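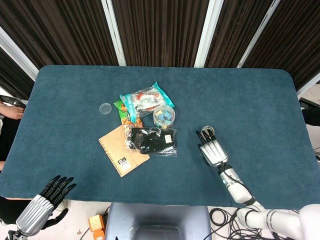 *Birnevwood table, mixed clutter layout. Right hand at one of the two clear dishes, the other on open carpet.*

**From:** Etornam Aidoo
**To:** manipulation-methods list
**Subject:** Re: [manip] Onance results on clear objects, draft for comment

Antonina, thanks for sending this before the Gotville deadline and for asking for the rough version of people's opinions. You're getting mine. I've read the draft twice and gone through the supplementary tables once. Javiera has the logs and may correct me on some of it.

I'll quote the part I want to argue with and leave the rest.

> **Antonina Didenko wrote:**
>
> Short summary for those who don't have time for the draft. Onance picks a grasp on clear objects without using depth at all. It takes the head view, finds the rim from its reflections, and closes the hand in stages. After each stage it checks the finger currents against what it expected, and if they don't match it opens, shifts and tries again. Up to three tries count as one attempt.
>
> We ran 1175 attempts over 30 table layouts with 15 target objects, all clear plastic: dishes, lids, tubs. 901 were successes. The old depth-based planner on the same table did so badly that Taras wanted to leave it out, but it's in the appendix.
>
> The claim we would like to make is that staged closing with current feedback removes the need for depth on clear objects in clutter. Please tell me if you think that's too strong. I would like to hear it from you and not from a reviewer.
>
> One more thing. Success is scored when the hand has closed and the currents stay above threshold for two seconds. We score lifts separately because the lift controller is not part of the method.

Yes, I think it's too strong. Reasons follow, worst one first.

**Scoring with the same signal the method uses**

Onance keeps adjusting the hand until the currents look right. Then a success is recorded when the currents look right. A method that is allowed three tries at satisfying a test will satisfy the test fairly often, and I can't tell from Table 2 how much of the 901 is that.

Look at the right hand on the dish. Four fingertips come down and curl over it. Is that a grasp? I couldn't say. A hand pressing a flat dish into short-pile carpet would push back on the fingers quite nicely, and I would expect the currents to sit above threshold for as long as you cared to press. The carpet gives a little, so there's no hard jolt to warn you either. I'm not claiming that this is what your hand does. I'm saying your score can't tell the two apart, and a shallow dish on a soft surface is close to the worst object to have that problem with.

You have lift data. You say so yourself. Please put the lift number in the main table, next to the 901, even if it's ugly. "The lift controller is not part of the method" is true and I still want to see the number, as will anyone who has ever had to pick up a petri dish lid.

**Where the clutter is**

The draft says "in clutter" in the title, the abstract and the first contribution. In the layout you sent around, there is certainly clutter: snack bags, a notebook, a clear bag with something black in it, all heaped together in the middle of the table. But one clear dish is off by itself on open carpet, and the one under the hand is at the side of the heap. Neither one is buried in it.

So what does the clutter do here? It could confuse the rim finder, and I'd believe that, with shiny wrappers and a wrinkled bag throwing off highlights near a target that is itself mostly highlights. That would be a perception claim, and a decent one. What it doesn't seem to do is get in the way of the fingers. If most of the 30 layouts are like this, then "next to clutter" is the fair description and I'd change the title. If many of them have the target wedged between things, break the results out by how close the nearest neighbor is. One plot would do it.

I'm also curious about the round tub with the pastel pieces inside. Is that on the target list? It's clear plastic, but with all that color in it I'd expect even your depth planner to have a chance. If full tubs are counted among the 15 clear objects, they are propping up the average, and I'd want them reported on their own line. Same question for dishes against teal carpet. A pale rim on a dark ground is generous. Did anyone try a white tablecloth?

**The 1175**

It doesn't divide evenly by 30 or by 15. It is 25 short of 1200, and 1200 divides by both, so I assume 1200 was the plan. What happened to the 25? Safety stops, crashes, someone going home? The draft doesn't say. Even if every one of them was a failure you only drop from 76.7 percent to 75.1, so this isn't going to sink the paper. But a reader who notices it will wonder what else was dropped, and you can prevent that with one sentence.

Related: the error bars in Figure 4 treat every attempt as independent. They aren't. Attempts in the same layout share the lighting, the neighbors and whatever is odd about that arrangement. Resample by layout and the bars will get wider. I don't know by how much. Yaryna did this for our drawer results and was not happy afterward, but she was right to do it.

**The comparison**

Comparing against a depth planner on clear plastic is comparing against something everyone on this list already knows will fail. It shows that the problem is real. It doesn't show that staged closing is what solves it. You have two ingredients, the rim finder and the current feedback, and the claim rests on the second. I want to see:

- rim finder, one plain close, no feedback
- rim finder, three blind retries with a small random shift, no feedback
- the full method held to a single try

The middle one is what I'd bet on. Give any planner three goes at a dish and some of them will land. If random retries get most of the way to your figure, the feedback story shrinks a lot, and it's better you find out now.

**Smaller things**

The left hand never comes up in the draft. In the layout it's open and palm down, below the near edge of the table. Is it parked for the whole attempt, or does it ever steady anything? One line in the setup section.

There's a person right at the left side of the table with a hand near the edge and some dark handheld thing. Who is allowed to do what during an attempt should be written down. Can they stop it? Nudge a dish back between tries? I'd assume no nudging, but I have been wrong about that with other groups, and a dish on carpet doesn't slide home by itself.

Section 3.2 uses "stage" for two different things. I had to read it three times.

The Boiko threshold (Taras, I know you didn't name it) was tuned on how many objects, and are any of them among the 15? I couldn't find the split.

**What I do believe**

I believe the rim finder. The failure pictures in the appendix are the most useful pages in the draft, and the fact that it mistakes bag wrinkles for rims in a consistent way suggests it's really looking at the reflections. I'd read a shorter paper about only that. I also think checking currents between stages is sensible engineering, and we'd probably copy it at our end whatever the numbers say. The sentence I object to is the one with "removes the need for depth." Something like "can replace depth for approach and contact on shallow clear objects" I could sign today, pending the lift column.

I can rerun the layout-wise error bars if Javiera sends me the per-attempt file. I only need layout, object, number of tries, the current score and the lift score. Evenings are best for me until the end of February.

Etornam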